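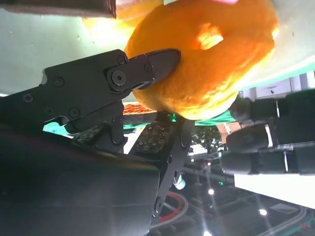
Gripper finger against an orange, seen from the wrist camera.

Search this site Enter keywords

PROGRESS REPORT TO THE FOULKES FUND
Prastudum: Learning Household Handling from Demonstration
Reporting period ending October 1, 2023
Prepared by Rhiannon Jenkins, Project Manager, Clullis Laboratory

1. Status

The project remains on the schedule agreed at the start of the grant. The period was given over to collecting demonstrations of table tasks, in which an operator guides the arms through a task and the system records joint positions, touch readings and wrist camera video together. At the close of the period the collection held 539 demonstrations, of which 467 have passed review and been released to the training group. The target for the full grant is 2000.

2. Collection

Work in the period covered two families of task. The first is the handling of single food items, with fruit as the main subject. Round fruit was chosen early because it rolls when approached badly and marks when squeezed too hard, and both kinds of mistake show clearly in the touch record. The second is the handling of tableware.

Four operators are now trained. Ieuan Rosser leads the sessions and has rewritten the operator guide, which had assumed that the person at the controls could see the table directly. Operators in practice work mostly from the wrist view, and the new guide says so. It also asks them to pause briefly once contact is made and before any lift. The review group had found that the moment of contact was hard to locate in the earlier recordings, and labeling time per demonstration has fallen now that the pause is in use.

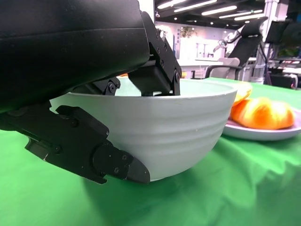
Bowls have taken more operator time than was planned. A grasp on the wall, with one finger inside and the other outside, leaves little room for error in the angle of the wrist, and new operators tend to come in too steeply. Berwyn Powell has proposed that the first hour of each operator's training be spent on this grasp alone, and the change was adopted in September. Positions of the bowl and of neighboring items are now varied between demonstrations according to a printed sheet. Previously the choice was left to the operator, and the review found that people returned to the same few layouts.

3. Review and rejected material

The 72 demonstrations not released fall into two groups. Most were held back for timing faults between the video and the joint record. The fault was traced to a clock setting on the recording computer and has been corrected. The remainder were set aside for operator error. Hussam Abou Jaoude has asked that these be kept and labeled separately - failed grasps may be of use in later training - and storage has been arranged with Mostow for that purpose.

4. Spending

Spending is within budget under all headings. The equipment line is slightly under, as the purchase of replacement touch pads has been deferred to the next period. The Fund's approval is requested to carry this amount forward.

5. Next period

Collection will continue with the two task families above, and a third, the clearing of a table after a meal, will be added once the layout sheets are ready. Eifion Vaughan will run the first training comparison on the released set and will report on it separately. A site visit by the Fund's officers would be welcome at any time after that report is issued.

0 Comments 4 Shares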